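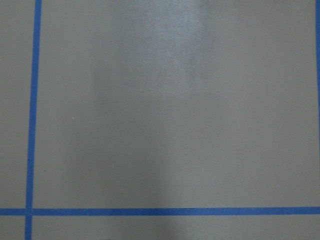 Wrist camera view of one cell of the tape grid, with the crossing at lower left.

Laying out and registering a tape grid for a tabletop arm

2024-12-06

The grid gives the arm a set of named places on the bench. Once it is registered, a program can call for cell B2 and the software looks up the coordinates. These steps cover the small arm on the gray bench at the Purkura workshop. They apply to any arm with a wrist camera and a smooth, flat work surface.

What you need

Blue painter's tape, one roll
Steel straightedge, 600 mm or longer
Carpenter's square
Soft pencil
Plastic card for pressing down tape
Isopropyl alcohol and a lint-free cloth
Pointed probe that fits the gripper jaws
Laptop with Grerine installed (our arm control scripts)

Step 1. Clean the surface

Power the arm off at the wall and park it clear of the work area. Wipe the bench with alcohol and let it dry. Tape will not hold a straight edge over sanding dust or wax.

Step 2. Mark the baseline

Set the straightedge parallel to the front of the arm's base plate, 112 mm out from it. Draw a light pencil line the full length of the straightedge. All other lines are measured from this one. If the bench edge and the base plate disagree, follow the base plate.

Step 3. Mark the cells

Cells on our bench are 258 mm on the long side. Pick a size that lets the gripper open fully inside the cell without touching the tape. Mark the spacing at both ends of each line and join the marks with the straightedge. Check the first corner with the square, then measure both diagonals of one cell. They should match to within 2 mm. If they do not, erase and redraw before any tape goes down.

Step 4. Lay the tape

Lay the lines parallel to the baseline first, then the cross lines. Put one edge of the tape on the pencil line and use the same side every time. Pull out enough tape for the whole run, hold it just above the surface, and lower it from one end to the other. Do not stretch it, as stretched tape creeps back overnight. Press it flat with the card.

Run the strips straight through each other at the crossings. The overlap comes out slightly darker than a single layer and the detector tolerates this. Cutting the tape at each crossing leaves small gaps that cause more trouble.

Step 5. Register the corners

Clear the bench and fit the probe. Power up, home the arm, and jog the probe to a crossing at low speed. Stop just above the surface, centered on the overlap. Save the position under the name of the crossing. Record at least four, spread as far apart as the arm can reach. We use 6. Grerine fits a plane to the saved points and prints the error for each one. Redo any point that is off by more than 1 mm.

Step 6. Check with the wrist camera

Remove the probe and send the camera over one cell. A strip may run at a slight angle in the picture even when the tape is straight on the bench. In the photo at the top, the left strip leans a little to the right toward the top. Enter the camera's mounting angle in the config file and leave the tape alone.

Look for glare as well. Overhead light leaves a soft pale patch near the top of the same cell. Glare inside a cell is acceptable if objects are still found there. Glare across a strip can wash out the blue and lose the line. Move the lamp or dim it until every strip reads as one unbroken color.

Small specks are normally dropped by the size filter. If the detector reports an object in a cleared cell, wipe the cell and run the check again before changing the threshold.

Maintenance

Replace a strip when its edge lifts or frays. Replace one strip at a time so the neighboring lines remain as a reference, then repeat Step 5 for the crossings on that strip. Repeat all of Step 5 if the base plate has been unbolted.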